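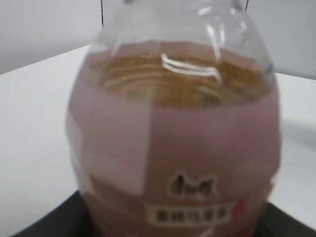
4.2 Estimación de la pose de agarre con cámara de muñeca

El módulo de aproximación desarrollado en el proyecto Hukska calcula la pose final de la pinza a partir de una única vista cercana del objeto. La dificultad principal aparece en los envases transparentes, cuyo contorno superior se confunde con el fondo. En una botella con té o un líquido similar, el plástico vacío del hombro deja ver la pared clara y presenta un reflejo especular blanco, mientras que la etiqueta rosa ofrece un borde curvo de contraste suficiente. Por ello se tomó ese borde como referencia para ajustar el eje vertical.

El conjunto de evaluación consta de 400 intentos, 100 por cada configuración de iluminación. Con la segmentación de partida, descrita por Pai (sección 2), se registraron 17 fallos en la configuración frontal; con el ajuste por etiqueta, tres. En las demás configuraciones no se observaron diferencias significativas.

El desenfoque a corta distancia sigue limitando el método: la lectura de texto impreso se descartó como característica.

Dwight Ross, Rajeshwari Pai
Laboratorio Humwood, 21 de mayo de 2023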